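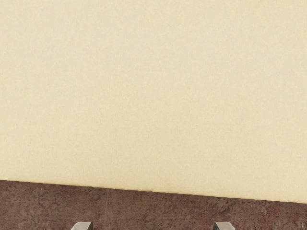 Home Contents Previous Next Search

4. Where the papers go

The last section dealt with what households keep. This one deals with where. We visited 16 homes in Milton in March, mostly in the evening, and asked one adult in each to show us where the household's papers were and then to find us a recent utility bill. No warning given before the visit. Coding of the notes by the first author, checked by Ivan Lytvynenko; disagreements settled by going back to the tapes.

4.1 Flat storage and closed storage

Two broad habits. Flat storage — piles on counters, on top of the microwave, on the stairs. Closed storage — drawers, boxes, folders on a shelf. Bélanger treats the first as a failed version of the second. Our notes don't back that up. People with piles could mostly say what was in them, and in what order, because the order was the order the mail came in. Drawer people were slower to start but made fewer false starts once the drawer was open.

Mixed homes were the hardest to code. A pile would sit on the counter untill someone needed the counter, then the whole thing went in a drawer as a block. We coded these as closed. Galtitz would code them as flat, on the grounds that nothing was sorted, and the case for that is fair. The main result holds either way.

4.2 Drawer pieces

Small drawer pieces came up again and again in talk. Not filing cabinets. Low things, two or three drawers, bought for something else or handed down. Figure 2 gives the general type. The top drawer was named as the place for current papers, the lower one for papers "we probably don't need." Width matters here more than depth — a full sheet that has to be folded to fit gets folded with others, and after that it is not looked at again.

Figure 2. Two-drawer wooden cabinet with the upper drawer pulled out. 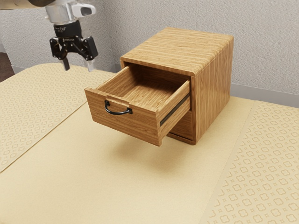
Does sorting papers into folders make a bill quicker to find?

Only when the person who made the folders is the one looking. For anyone else in the home the folder names were little help, and several people opened every folder in turn.

4.3 Who files

One person per home, nearly always. In 5 homes the other adult did not know where the tax papers were kept and said so freely. The Gemine survey, with 360 households, asked only the person who does the filing, so it can't speak to this. It likely makes home filing look better than it is for the household as a whole.

4.4 Limits

Small sample, one town. Bills are an easy target, they come often and look alike. A birth certificate or a car title would of been a harder test and we plan to use one next time. Also we did not ask about papers kept on a phone, which two people raised on there own. Age of the home not recorded. Section 5 takes up what gets thrown out, and when.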